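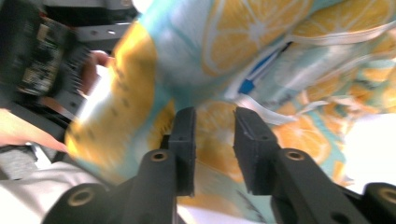 Scale is the first decision in any all-over print, and it comes before color. A repeat is measured from one point in the design to the next place that same point occurs. Large motifs usually need a large repeat, and they behave differently once the cloth leaves the table. The lemon print is a good case: yellow slices on a pale aqua ground, with a thin white rind line around each one. Gathered up, the fabric still reads as citrus because one slice near the top stays mostly open, even where others are folded or partly hidden.

For the exercise you will draw one fruit or vegetable in cross section and put it into a half-drop repeat. Use no more than 5 colors, counting the ground. Keep outlines thick enough to survive printing on a soft cloth.

Print two versions, one with a 40 mm motif and one with a 240 mm motif. Pin both flat and look at them from across the room. Then take them down, bunch them in one hand and look again. Write down which parts of the drawing you can still identify — rind, seeds, segment lines — and which are lost.

Bring both samples to the review along with your notes. The Wedberg cotton is in the flat drawers. Students who took the May workshop in Flornville may reuse their screens.

Reading: Gruber handout, section 2.

Questions to Chandrasekhar Krishnan, print room.

Last updated: August 2021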